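The Safety Rules Nobody Can Read

By Hideaki Arai

December 2021

The binder on the shelf at Gravier's plant outside Bridberg is red, four inches thick, and has a coffee ring on the cover. It holds every document the company needs to show that its robots are safe to work next to. Ryota Miyazaki took it down for me, flipped to a tab near the middle, and stopped at a page with a signature in blue ink.

"That's the risk assessment for cell two," he said. "It was done in July. We moved cell two the week after."

He put the binder back. The robot in question, a white arm that sorts molded caps into trays, was doing its job fifteen steps from where the paperwork says it should be. A conveyor now runs past its left side. People walk along the conveyor. The assessment describes a wall there.

No one had been hurt, and Miyazaki expects that no one will be. He redid the stopping tests himself the day the cell was moved and wrote the results on a whiteboard. He has not had time to put them in the binder. The outside auditor, who came in the fall, looked at the binder and passed the plant. She did not look at the whiteboard.

I have spent a good part of this year reading robot safety rules and talking to the people who have to live with them. I started out friendly to the whole idea. Machines that can break an arm should have rules. I still think so. What I no longer believe is that the amount of rule has much to do with the amount of safety.

Skatix, which sells arms and grippers to small manufacturers, publishes what it calls a good practice guide. It runs to 1617 numbered clauses. I read them over two weekends. Some are plain and useful: where to put the stop button, how to mark the reach of the arm on the floor, who is allowed to hold the key during setup. Many others say that a thing should be "suitable" or "adequate" and leave it there. Clause after clause asks the user to "consider" something. A person could consider all of it on a long train ride and have complied.

Kimie Ishida used to write this kind of thing. She spent years on drafting groups before going to work for a company that installs robots, and she has the tired good humor of someone who has argued over the word "shall" until late at night.

"You have to remember who's in the room," she told me. "The people who make the machines can afford to send somebody. The people who use them mostly can't. So you get text that the makers can meet on the day it's published."

I asked whether that made the text bad. She thought about it for some time.

"It makes it comfortable," she said.

The industry's current answer to all this is simulation. If a plant moves a conveyor, the argument goes, let it move the conveyor in software first, run the arm a thousand times, and produce a report. Skatix offers such a package. So do its competitors. Several people I spoke to expect that a passing simulation will soon be accepted as evidence in an assessment, in place of at least some of the physical tests.

I can see why they like it. A simulated arm can be crashed for free. It can be run overnight. You can try placements that no sane person would try with real steel and a real coworker in range, and you learn a few things about reach and clearance that would take weeks to learn otherwise. Programmers use these setups to teach arms to pick and stack, and the results are often good.

But look at what goes into one. A typical practice setup is an arm, a clean flat surface and a few simple shapes in bright colors. There's no oil on the floor. The blocks don't chip. Nobody leans across to grab a dropped glove, and no supervisor has taped over a sensor because it kept tripping on the day shift. A pass in that world tells you the arm can do the job in that world. Whether it tells you anything about cell two at Gravier depends on how much of cell two somebody bothered to put in.

Genji Tamura builds these models for a living and was less defensive about it than I expected. He showed me the settings file for one of them. Friction was a single number. I asked where the number came from.

"It came with the software," he said.

Had anyone measured the real surface? He laughed and said that in the time he'd been doing the work, two customers had asked him to. Both were told what it would cost and went with the number that came with the software. The reports they received ran to 47 pages each and had the customer's logo on the front. The friction value was in an appendix.

Tamura's own rule is that a simulation should never be the last thing anyone looks at. He writes that in his reports too, in the first paragraph. He has no idea whether it gets read. The draft language I've seen for accepting simulated evidence asks that the model be "representative of the intended application." It does not say who decides, or what to measure, or how far off is too far.

Defenders of the current approach have a fair point, and I heard it most clearly from Ishida. Rules that name exact figures go stale. An arm that was fast ten years ago is slow now. Write down a distance, she said, and someone will build to that distance even where it's plainly wrong, then wave the page at you. Loose wording at least leaves room for judgment.

Fine. Judgment by whom, though? At Gravier, the judgment was Miyazaki's, and it was good. He noticed that the move changed the risk, he tested the stop, he wrote it down where the next shift would see it. None of this was something the guide made him do. The guide says an assessment should be reviewed "following significant modification," and his plant manager had decided that moving a cell fifteen steps was not significant. Both men had read the same clause.

Sekiguchi, a family machine shop across the river, has gone the other way. Yasuo Sekiguchi, who runs it, has four robots and one sheet of paper for each. The sheet is laminated and hangs from the cell by a chain. It says what the robot handles, how fast it may move, how long it takes to stop, who tested that and on what day. If anything on the sheet stops being true, the robot is switched off until there's a new sheet. Any operator can switch it off. An apprentice did so last winter over a changed gripper, and the shop lost most of a day.

"I was annoyed," Sekiguchi said. "I didn't tell him that."

His insurer was not impressed by the sheets. It wanted a binder, so he has one of those as well. A consultant put it together for a fee he declined to tell me except to say that it would have bought a decent used lathe. He keeps it in the office, where it is clean.

I wouldn't hold the shop up as a model for everybody. Sekiguchi is in the building every day and knows each machine by its noise. A plant with 1000 employees and three shifts can't run on one man's temper, and laminated sheets can be wrong as easily as binders. He admits that one of his was, for a month, after two digits got swapped in a stopping time. What caught it was a yearly retest he does with a stopwatch and a tape measure, and he only does that, he said, out of habit.

Still, when I try to list what I'd want from the next round of rules, I keep coming back to things that look more like his sheet than like the guide. Test the machine where it stands. Test it again when it moves, at any distance. Put the results where the people beside it can read them. Give those people the power to stop it and don't punish them for the lost hours. If a simulation is used, print its assumptions on the first page, with a note of which ones somebody measured. Cut the word "consider."

I put that list to a Skatix spokesman, who wrote back that the company "supports continuous improvement in all areas of safe automation" and that a new edition of the guide is in preparation. I asked if it would be shorter. He said the new edition would be more comprehensive.

Miyazaki, when I called to check a detail last week, had finally typed up his whiteboard. The new pages were in the binder, behind the old ones, which he'd been told not to remove.

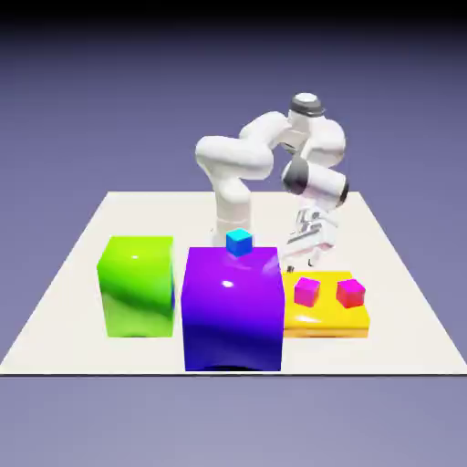 Genji Tamura wrote after seeing a draft that I had been too easy on the customers: a shop that won't pay to have one surface measured, in his view, shouldn't be allowed to hand in the report at all, and he would put that ahead of everything else on my list.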